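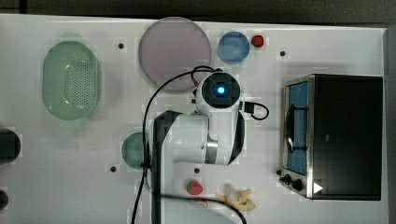 CR réunion locataires Parri, mardi 18h30, salle du bas

Présents : B. Royer, H. Lobo, G. Sepúlveda, R. Wickramasinghe (arrivé 18h50)
Excusé : J. Veloso

1. Chauffage
Toujours 16° au 3e étage le matin. Skornuson passé deux fois, rien changé. Henrique relance par écrit, copie à la gérance. Si pas de réponse avant décembre, on demande une baisse de charges.

2. Facture Brikine
1052 € pour la porte du local vélos. Devis signé : 443. Personne n'a validé le suplément. Blandine demande le détail, on paye pas le reste en attendant.

3. Local vélos
Clés : Gervasio garde le double. Les vélos sans étiquette seront sortis fin du mois, affiche à refaire (l'ancienne est tombée).
Poussettes : pas d'accord, reporté.

4. Cour
Bacs à compost ok, odeurs coté rue à surveiller. Rezaul veut bien replanter la haie, budget terreau 69 €, accepté.
Bruit après 22h : mot dans les boites. Blandine rédige.

5. Divers
Interphone bât. B en panne, voir avec Joaquim à son retour.
Ampoule escalier cave idem.

Prochaine réunion : un mardi, même heure, date à confirmer par mail.
Fin 19h55. Notes : G.S.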